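Progress report to Flendura, second period
Prepared by Petro Pasichnyk, Kostiuk group
Fri 24 April

Work since the February report has gone mostly into the simulated cabinet task. The agreed target was 200 demonstrations of the arm reaching for an egg, all driven by an operator and saved with the wrist view. We have all 200. Two operators shared the driving. 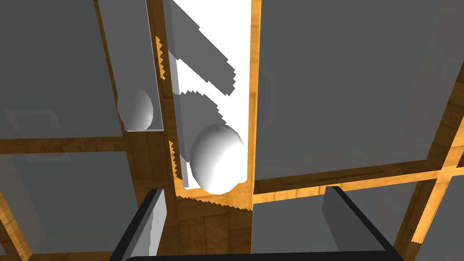
Demonstrations are stored in the Cernis format and checked before they go into the training set. Runs with dropped frames are redone. Rendering is still coarse at the wrist camera, and the stepped edges where the wood meets the gray panels are the main thing we want fixed before training starts. Jindach has the request.

Training has not begun, so there are no success rates to report. Spending is within the plan. For the next period we ask to keep the same operator hours and to move the unused travel money to storage.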